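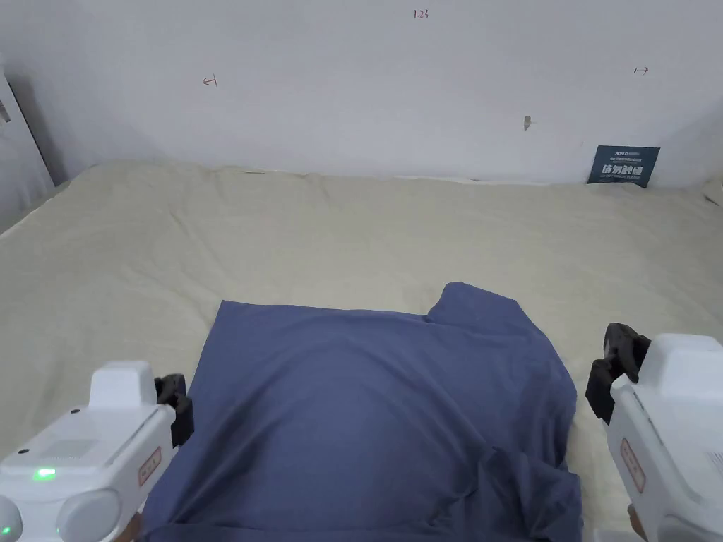
Blue-gray shirt on the bed

Ticket 1252
Subject: Watch party check-in count does not match the people in the room
Product: Kaltia Tickets (venue edition)
Venue: Trorkow Hall, downstairs bar and main floor
Opened by: Ghizlane Ezzat
Status: Open, waiting on vendor

Original report

We run the big-screen football nights at Trorkow. For the last game the app told us we had checked in 808 people by kickoff. Our limit on the main floor is lower than that, so the door stopped letting fans in and a line built up down the block. I walked the floor myself with a clicker and got nowhere near the app's number. People outside could see empty tables through the window and they let us know what they thought of it.

I don't believe 808. I would like to know what the app is counting.

Reply from support, Njoroge Ndung'u

Thanks for the report. The most common cause is guests being scanned twice when they step out to smoke. Please make sure re-entry mode is turned on for every handset and let us know if the problem goes away.

Ghizlane Ezzat

Re-entry mode was on. I checked it on all 4 handsets before doors and again at halftime, and I have the settings page saved from both times. I was also told in September that the re-entry fix was "complete," so I'm not eager to blame the smokers again. Please look at the log.

Njoroge Ndung'u

Log received. Two of the handsets show long gaps with no connection, then a batch of scans arriving together. That is expected when the signal is weak. The app holds the scans and sends them later.

Ghizlane Ezzat

Sends them later, fine. Does it send them once? The count jumped right after each gap, and there was no rush at the door either time. The second jump came in the middle of the national anthem, when the door was shut.

Steps tried on our side

Restarted all handsets. No change.
Moved the router closer to the street door. Fewer gaps, count still high.
Signed out the two handsets with gaps and ran a basketball night on the other two. The app and the clicker agreed at close. It was a quiet crowd, so I wouldn't call that proof.
Put one of the bad handsets back the next night. Count went high again before tip-off.

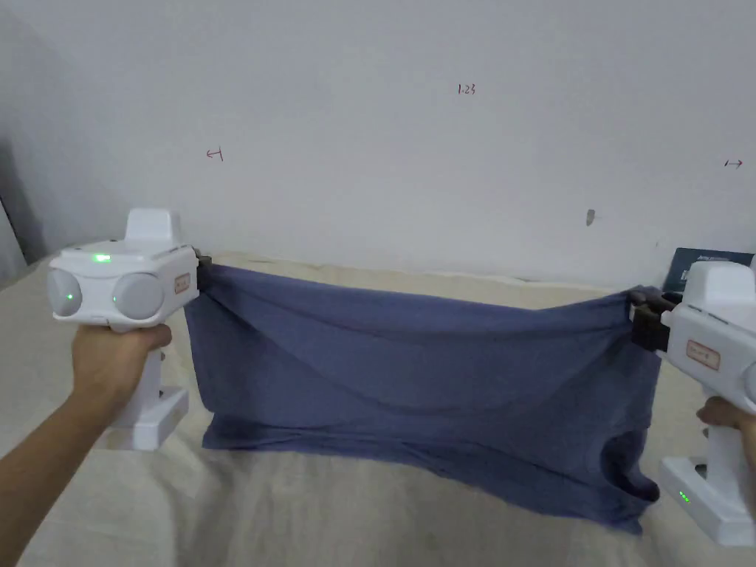 A-yeong Nam wrote that the bar at Grovow had the same thing during the playoffs and was also told it was re-entry. Over there the extra scans carried the same ticket code but a new time stamp, so the app treated each one as another guest. She said to sort the export by code instead of by time.

Ghizlane Ezzat

Sorted by code. There they are, pairs of them, and every pair I opened came from one of the two handsets with gaps. Export attached. I'd like someone to explain how this got past the September update.

Njoroge Ndung'u

Thank you, this is helpful. I have passed it to engineering. A fix is planned for the next release.

Ghizlane Ezzat

Planned is what I heard last time. We'll use the clicker for the door limit until I see the app get through a full house. Please leave this ticket open.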